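Package marked delivered on Sunday but there is nothing at my door

Jaime Vieira
Hello all. I ordered kitchen things for my daughter's new apartment on Henriques Street. The Lorel page says "handed to resident" at 9 p.m. I was home with my husband and no person knocked. The order was 15 items, so it is not a small envelope. I asked both neighbors already - no luck. Should I wait, or call the seller now?

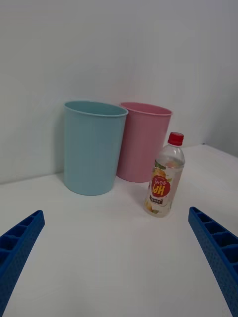 Light blue cup on a white table

drinano_mom
Wait 2 days before you panic. Our driver in Cornmont often scans everything first and brings it the next morning, still smiling. My mother-in-law says they all do this at Christmas, and she complains every year.

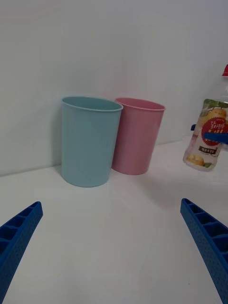 Tessa
I would not wait. Call the seller, not the carrier, and ask for the delivery location they have on record. Mine was left at number 800 and we live at 1,074. Write down the name of the person you speak with, and ask them to send you an email about the call. The seller sent my order again after that.

drinano_mom
OK, that is better advice than mine. Also look behind the trash cans.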